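THE GREAT JEWELLERY UNTANGLE: I tipped out 35 years of beads, chains and odd earrings, and I'm only a bit sorry

It started with a wedding invitation and a green dress. I knew I had the perfect necklace for it (lime green, bought on a wet afternoon in Pollby market when I should have been buying a kettle) and I knew it was somewhere in the bedroom. Forty minutes later I'd found it, knotted to four other things, at the bottom of a washbag I last took on holiday in July.

So that was that. The dress went back on its hanger and the whole lot came out: the washbag, the china dish by the bath, two coat pockets and the Pichler biscuit tin my aunt gave me, which has never once had a biscuit in it while I've owned it.

I do my sorting on the bed. I've tried the kitchen table and things roll off it and under the cooker, and I've tried the carpet and my knees won't have it. A quilt is perfect! Beads stay where you drop them, and you can spread out as far as the pillows if you need to. 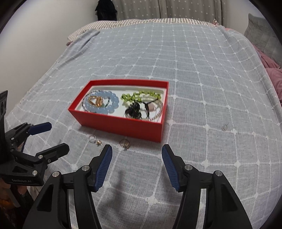
My first rule is to get everything into one shallow box before you try to untangle a single thing. I know it looks like making more of a mess, but once it's all in one place you can see which knots are real and which are just things lying on top of each other. Mine is a red cardboard one with a white lining, and I do love a pale lining for this job, as the dark little beads show up straight away. The green necklace went to the back, just behind the black cord one, which had tied itself into a proper knot and was clearly going to need an evening of its own. Rings can sit on top of a bracelet quite happily. Earrings I put out on the quilt in front, where I can match them up.

For the knots themselves you want two sewing needles and something decent on the radio. Lay the knot flat, poke a needle into the middle and wiggle, and don't pull, however cross you get. A tiny drop of baby oil helps with fine chain. I've heard people swear by talcum powder too, but I had to hoover the mattress after that one.

Then comes the hard bit, deciding what goes. I gave up a brooch shaped like a Scottie dog and a watch that stopped in the year of the Girnum floods. I kept a horrible plastic bangle for reasons I can't defend.

As for storage, I looked at a very smart velvet cabinet from Clikia, and then I looked at the price, £98, and bought a row of cup hooks for the inside of the wardrobe door. Necklaces hang, bracelets go in the dish, and odd earrings get until the end of the summer to find their partners.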